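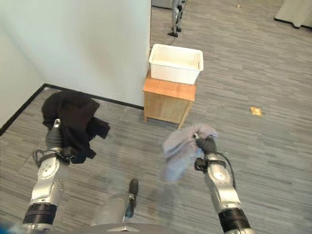 Black cloth on one side, light blue-gray on the other.

Home | Guides | Reviews | Forum

How to beat the Grulley gate in Fukero

I got stuck on this boss for two evenings, so let me save you the trouble! Before you go in, stop at the Caltville shop and buy the long shield (it's 2,150 coins, so sell your spare armor first). Then stay on the left ledge and block — don't roll. When he drops his hammer, hit him twice and back off. Once he's under 60 health he speeds up, so drink your potion right then and keep blocking till he tires.

2 comments | Share

Related:
Zacharias side quest guide
Fukero map tips
Best early shields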